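Green tea and my skin, month one

So September was the month I gave up my fourth soda and switched to green tea. Not for weight, not for energy. For my face. I'm 33 and still breaking out along the jaw like a teenager, and my cousin Elikem Akpalu kept telling me to try it before buying one more cream.

What I do. Two cups a day, one in the morning, one at 3 pm. Loose leaf from Groseo, the plain one. No sugar. Water off the boil for a few minutes first – boiling water makes it bitter and then you'll want sugar and your back where you started.

I also keep the used leaves. Cool them, squeeze them out, mix with a spoon of plain yogurt, ten minutes on the face. Messy. Smells like a lawn. My skin felt softer after, maybe that was the yogurt.

Results so far: less redness, I think. Jaw is calmer. Forehead same as ever. I did sleep badly the first week so the second cup moved to lunch.
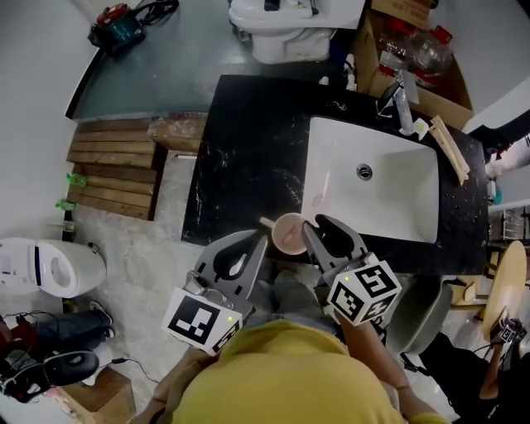 Rinsing is the part I got wrong at first. I was scrubbing the leaves off with a washcloth and ended up redder than before. Now it's lukewarm water and patience. A little cup by the sink is good for this, something small like the pale pink one with the beige rim, you pour and pat, pour and pat. Dont let the leaves go down the drain, I learned that too.

Next I want to try it cold, as a toner, in a spray bottle. Elikem says keep it in the fridge and throw it out after three days. Will report back if my forehead ever joins in.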